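Collecting demonstrations for a shape-sorter task on a small arm

Posted on the Plerngate build notes, part 4

The earlier parts of these notes covered assembling the arm, setting servo IDs and getting the leader and follower to move together. From here on I assume all of that works. You should be able to move the arm by hand control over the table without jerks, and your recording software should be saving joint positions and camera images with matching timestamps. I use Rivus for recording, and the menu names below are from Rivus, but any recorder that saves one file per attempt will do.

The task is to pick up a block and bring it to the matching hole in a shape-sorter board. It is a good first task because the parts are cheap and the board gives you a clear yes or no at the end. It is also harder than it looks. A small error at the wrist becomes a missed hole, so the examples need to be clean.

Setting up the table

Use a plain table with a light top. Fix the arm to the table before you do anything else. If the base shifts by even a little between one session and the next, the joint positions in your old recordings no longer match the place they were recorded in, and you will be training on two different tables without knowing it.

Route the cables so they can move with the arm without dragging over the work area. Move each joint slowly to both ends of its range and watch for pulling. A loop that is too short will tug on the wrist at full reach – you will feel it in the control before you see it. A loop that is too long can sweep a block off its starting place.
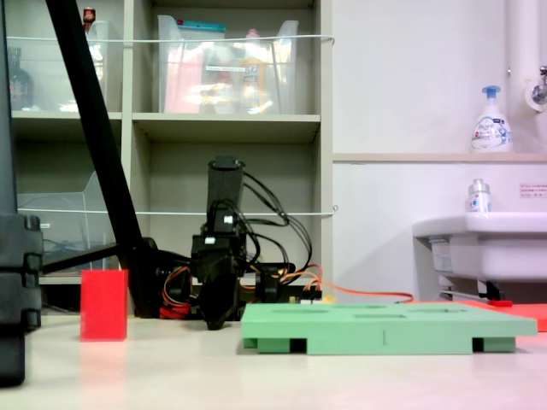 Camera position matters more than camera quality. I record with a low view across the table and a high view looking down. The low view helps with height, and the high view helps with lining up the shape and the hole. Lock every mount tight. Then save one still from each camera and keep it in the project folder as a reference. At the start of each session, put the live view next to the reference still and adjust the camera until the edges of the table and the board line up.

Turn off automatic exposure and automatic white balance if your cameras allow it. When the arm moves close to the lens, automatic exposure will change the brightness of everything else, and the model may learn to read that change as a signal.

Don't worry about clearing the background. Shelves, walls and a sink are fine as long as they stay the same or change in ways that have nothing to do with the task. What you want to avoid is a background that changes along with the answer, such as a lamp you only switch on when you are recording the square block.

Choosing what to vary

Write this down before you record. For a first set I suggest these rules:

Board position: fixed for the first 200 episodes, then moved a small amount.
Block start position: different every time, inside an area the arm can reach easily.
Block angle: different every time.
Arm start pose: the same every time.
Block shape: one shape only, until the policy can handle it.

It is tempting to vary everything from the first day. I tried that and got a policy that hovered over the board and did nothing useful. With one shape and a fixed board, you can find out whether your pipeline works at all. Add the rest later.

For block start positions, I made a paper grid and marked the spots, then took the paper away before recording. If you leave the paper on the table, it becomes part of the images and you have to keep it there forever.

Recording an episode

1. Return the arm to its start pose. Rivus does this with the Home button. If your software doesn't have one, save a pose and send the arm to it.

2. Place the block. Take your hands fully out of view of both cameras.

3. Start recording and wait a second before moving.

4. Move to the block at a steady speed. Don't stop to think on the way. A pause in a demonstration teaches the policy to pause, and once it is still it may have no reason to start again.

5. Close the gripper on the block, lift it clear of the table and the top of the board, and carry it across.

6. Line up the block above the hole before lowering it. If it catches on the edge, make a small correction and continue.

7. Open the gripper, raise the arm and stop recording.

8. Mark the episode as good, bad or unsure.

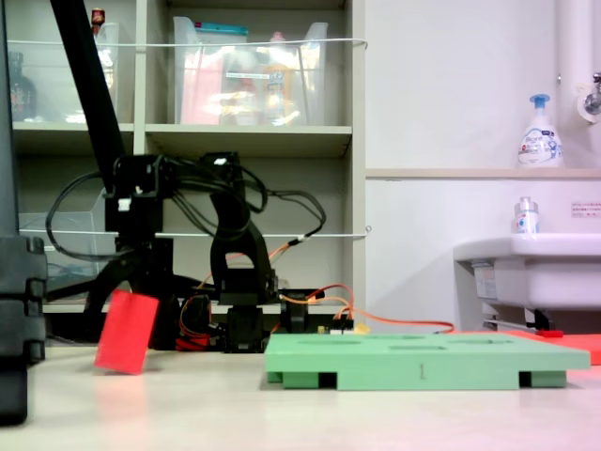 Plerngate, January 9, 2024

I have updated the section on speed after recording a second set. My first set was too slow. I was being careful, and each attempt took nearly twice as long as it needed to. The trained policy copied that and added delays of its own. In the second set I practiced until I could do the whole motion without stopping, and threw away the practice runs. The results were better with fewer episodes.

Practice without recording at the start of every session, even if you did well the day before. I do 5 practice runs and then begin. If you get tired, stop. My worst episodes are all from the end of long sessions, and I could have saved myself the trouble of sorting them.

Gripping the block

Flat blocks can be held in more than one way. Choose one and stick to it. If half of your demonstrations grip the block by its narrow sides and the other half come in at a slant, the policy may try something in between, and that grip usually slips.

When the block is standing up, approach it slowly for the last stretch. Contact on one corner will tip it. If it falls and you can recover smoothly, keep the recording and mark it as good. Recoveries are worth having. If you have to reach in with your hand, mark the episode as bad.

Check from the camera views that the block can still be seen while the gripper holds it. On my arm the fingers hide a lot from the high view, and the low view makes up for some of that. A useful test is to do the task yourself while looking only at the camera images. If you can't tell where the block is, the model has no way to tell either.

Lining up with the board

Most failures happen here. I record extra episodes of just this part, starting with the block already in the gripper above the board and a little off to one side. Keep them in a separate folder so you can choose how many to mix in.

Use the high view to check that all of the holes can be seen with the arm in its start pose, and look again with the arm reaching in. If a link covers the hole you are aiming for, move the board or the camera before you record anything.

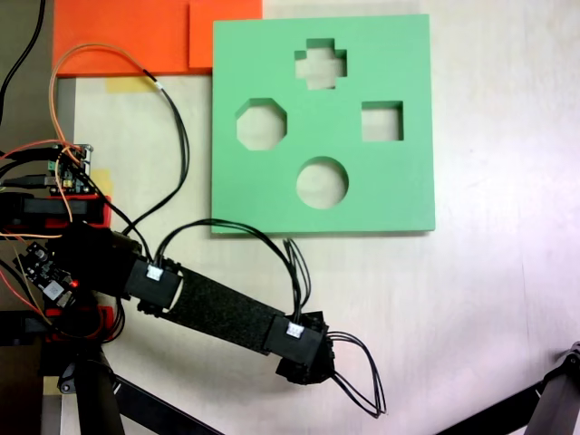
Sorter board from the high view, with the arm reaching in from the left.

Leave space around the board for the arm to approach from either side. Tape anything else that might slide, and look over the tape between sessions.

Checking the data

Don't wait until you have the full set. After the first few episodes, play them back and look at these things:

Both cameras recorded for the full length of the episode.
The gripper value changes at the same moment the fingers move in the images.
No joint shows a sudden jump. A jump usually means a loose connector.
The first image of each episode matches the reference still, apart from the block.
No hands in view.

The gripper timing is the one I would check twice. In my first set the images were late compared with the joint data, and I only found it after training. I had to throw out the whole set. Zendine, the small viewer I use for playback, lets you step through both streams together. A script that plots the gripper value under the images works just as well.

Go through the episodes marked unsure at the end of the day, while you still remember them. If I can't decide after one look, I delete it.

File names and notes

Name each session by date and number, and keep a text file beside it. Mine lists the shape, the board position, the control gain, and anything I changed on the arm. If you replace a servo or tighten a horn, start a new session folder. You may need to separate the data later by what the arm was like at the time.

Back up the raw files before you convert them. The Panicker conversion script used in part 5 shrinks the images and drops some of the fields, and you can't get those back from the converted copy.

When to add the next shape

Train on the first shape alone and run the policy on start positions you did not record. When most of its attempts reach the right hole, add the second shape and record a full set for it under the same rules. Mix the 2 sets evenly when you retrain. Part 5 covers the conversion and the training settings, including the ones to lower if you run out of memory.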